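4.2 Small rooms under the roof

We turn now to the attic conversions, which made up a smaller share of our material than we had hoped but which gave us, in the end, some of the most generous and talkative interviews of the whole study. Readers will remember from Section 3 that 410 households in Gumholm filled in the long questionnaire, and that 210 of them had turned roof space into living space at some point in the life of the house. It is these 210 households that concern us in this section, and in particular what they told us about washing, dressing and putting things away in rooms where the ceiling comes down to meet you.

The first thing to be said is that people are very fond of these rooms, even when they grumble about them. Takagi, in his earlier work on the terraces at Rangel, found that residents forgave an attic a good deal that they would not have forgiven a ground-floor room, and our own interviews bear him out warmly. One retired schoolteacher spoke for nearly an hour about the cold corner behind her bath, and then told Hashini Cassim, as they went back down the stairs, that she would never dream of living anywhere else!

Bathrooms were the most common new use, and they were also where the choice of fittings mattered most to people. Households who had chosen a toilet fixed to the wall mentioned the ease of sweeping and mopping beneath it far more often than they mentioned its looks (Figure 3). Those with a pedestal model, on the other hand, hardly spoke about cleaning at all unless we raised it, and we should be careful about reading too much into that silence — a person may well stop noticing a chore that they have done in the same way for many years.

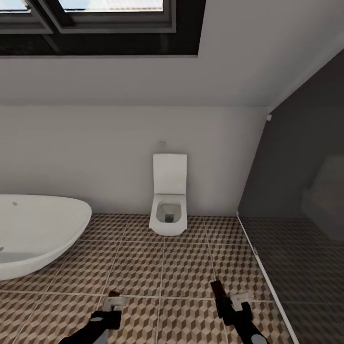 Figure 3. Attic bathroom with a wall-hung toilet and, to the left, a freestanding bath on a tiled floor.

Baths brought out stronger feelings. A freestanding bath asks for floor on every side if one is to clean round it comfortably, and floor with proper headroom is exactly what an attic is short of. Several couples described long evenings spent moving a cardboard outline from one place to another before the plumber came, and in two cases the outline had been kept, rather touchingly, in a cupboard. We had expected the older respondents to prefer a shower, and many did, but a good number held on to their baths with real affection and had simply added a rail.

Storage was the second great subject, and it deserves a little patience, as it is easily passed over in studies of this kind. The household inventories (3,851 entries in all, of which 1,547 came from attic rooms) were coded by Haoran Peng and then checked by Rezaul Ekanayake, who disagreed with each other cheerfully and at length over what ought to count as furniture. Their final scheme separates pieces that are built in under the slope from pieces that stand against an upright wall. Full-height wardrobes were rare upstairs, for the plain reason that they would not go up the stairs, and the humble chest of drawers did most of the work.

What struck us in the interviews was how much of daily life takes place on top of the drawers and how little of it inside them. The upper surface is where letters wait, where pockets are emptied at bedtime, and where the small things without a proper home tend to settle. Respondents were often a bit shy about this, and one apologised to us several times, but we came to think of it as a sensible habit. In a room where a shelf cannot easily be put up on a sloping ceiling, a flat surface at waist height is worth a great deal — and people use it accordingly. 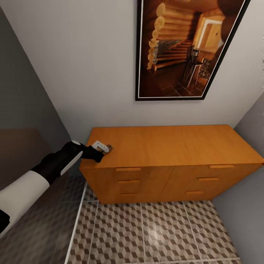 4.3 Heat, draughts and the February visits

The second round of visits took place in February, when Solange Pimentel joined us to ask about warmth. We kept the same households wherever we could, and began each conversation in whichever attic room the family said they used the most.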